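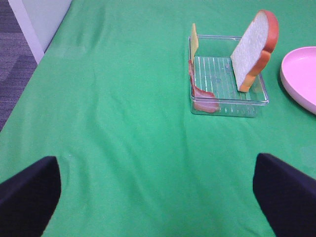

Figure 2. Toy sandwich ingredients in a clear plastic container on a green tablecloth.

Last updated 2023-08-18
7 min read

4.2 Shared pretend meals and the growth of food words

What excited us most in the Julterum recordings was how much talk a pretend meal can hold. Children who said very little during the picture-book sessions became hosts, cooks and fussy customers as soon as there was something to serve. They asked for things by name, refused them, and bargained over who got the last piece. The range of verbs was a delight – spread, squash, flip, nibble – and many of these never came up in the book sessions at all.

We transcribed 26 sessions from the two playgroups, Julterum and Erkorow, following the coding scheme in Matoušek's earlier work on kitchen talk. Bořivoj Matoušek also checked a portion of our transcripts by hand, and his notes on repeated requests led us to split that code into two. 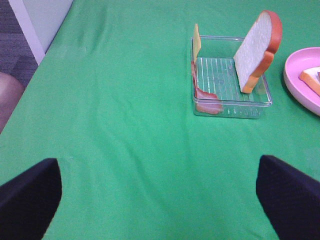

The split paid off right away. A plain repeat ("cheese, cheese") usually came when an adult had not answered. An expanded repeat ("cheese on my one") came when the adult had answered with a question, and it tended to be longer than the first try. This pattern showed up in both playgroups, even though the Erkorow children were younger and heard two languages at home.

Kälin predicts that new food words will appear first as labels and only later inside requests. Our data fit that order for rare words such as "crust" but fit it poorly for common ones. Several children first used "bread" while asking for it – a lovely result, and one we did not expect when we planned the study in March.
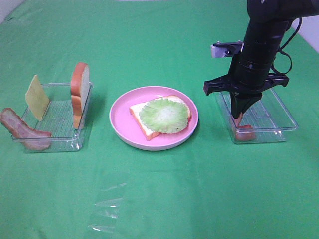

Adult style mattered too. Parents who stayed in role as customers drew out longer turns than parents who named the foods and asked for them to be named back. We coded role-taking on the five-point Inoto scale, and agreement between coders was good except at the middle of the scale, where joking was hard to place. Section 4.3 takes up those joking turns.

5 shares
2 comments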